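The Trouble with the Left Finger

If you have been wondering why the folding work went so quiet for a stretch this spring, this is the long answer, and I hope you'll forgive me for taking my time over it. A few of you wrote in to ask, very kindly, whether we had given up on jeans. We haven't! But we did stop for a while, and I think the people who lend us their bedrooms and their evenings ought to hear the whole story.

As most of you know, Plisteo is our attempt to teach a pair of robot arms to fold laundry the way a person does at home, on a bed, with all the wrinkles and soft spots that a bed has. Before the arms can try anything, people have to show them how it goes, and they do that with the hand-held grippers. You squeeze the trigger, the two fingers close, you pick up a corner or a waistband, you carry it over, you let go. By the middle of the spring we had 2,104 folds recorded this way, in all kinds of homes, and we were feeling pretty good about ourselves.

Then Yamuna Iyer, who looks through the recordings before they go any further, noticed something she didn't like. In the T-shirt folds everything was fine. In the jeans folds, every so often, the log said the fingers were fully closed while the picture plainly showed them still standing apart with a thick wad of denim in between. She thought at first it was one tired battery or one muddled file. She went back through the jeans and found 182 folds with the same mismatch, and every one of them came from the same model of gripper, the second batch we bought from Clultard.

I'll admit I was slow to worry. A number in a log that doesn't match a picture sounds like the kind of thing you fix with a line of code and a cup of coffee. What changed my mind was the arms at our Hallholm workshop, which had already been given an early version of the training. We put a pair of jeans down, folded once, and asked for the second fold. The left arm took hold of the waistband, decided it had closed all the way, and kept right on squeezing, because as far as it had learned, denim was a thing that took up no room at all. There was a nasty little crack and one of the finger linkages let go at the pivot. A pin shot across the room and hit the cupboard door on the far side.

No one was hurt. Unathi Joubert was standing behind the line we have taped on the floor, with safety glasses on, and I am more grateful for that tape than I can easily tell you. Unathi hit the stop button before I had even turned my head. All the same, that pin traveled at about the height of a person's face, and we shut the arms down that afternoon and wrote to everybody who had a gripper at home asking them to set it aside.

It took us longer than I'd like to find the cause. We swapped the cables, and that did nothing. We swapped the cameras, which did nothing either and used up most of a week. In the end Unathi took one gripper completely to pieces on the kitchen table and found that a small clamp on the finger shaft was slipping under load. With a light cloth it never moved. With something as thick as a folded pair of jeans, the trigger kept going while the fingers stayed where they were, and the sensor, sitting on the trigger side of the clamp, faithfully reported what the trigger was doing. The poor thing had been telling the truth about the wrong part.

The repair itself is simple. Holub, the machine shop down the road from Hallholm, made us a keyed shaft that can't slip, and fitted the whole batch for us. The sensor reading now gets checked against the picture on every fold, and a recording where the two disagree is put to one side for a person to look at. The robot arms have a hard limit on how much force they can use, set in the motor controllers where no amount of bad training can reach it, and there is a clear screen between the arms and the rest of the room. I should have insisted on that screen from the start, and I'm sorry I didn't.

We also threw out more than we strictly had to. Once you stop trusting a tool, it is hard to know where to draw the line, so we set aside all 522 jeans folds made with that batch, including the ones that looked perfectly good. I know that some of you spent long evenings on those, and it was not an easy thing to ask you to do over.

The new jeans sessions are under way now, on real beds with ordinary bedding, and the mismatch hasn't come back so far. If you have a gripper at home with a shaft we haven't changed, please don't use it, even for T-shirts. Send it back to the workshop in the box it came in and we'll get it home to you before July. And if you ever feel the trigger go soft in your hand, or hear a click you haven't heard before, stop there and call us, however small it seems.

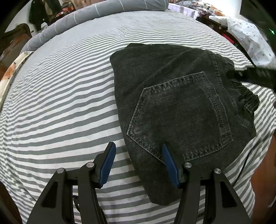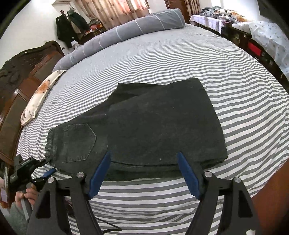
Folded black jeans on a striped sheet, with the hand-held gripper at work.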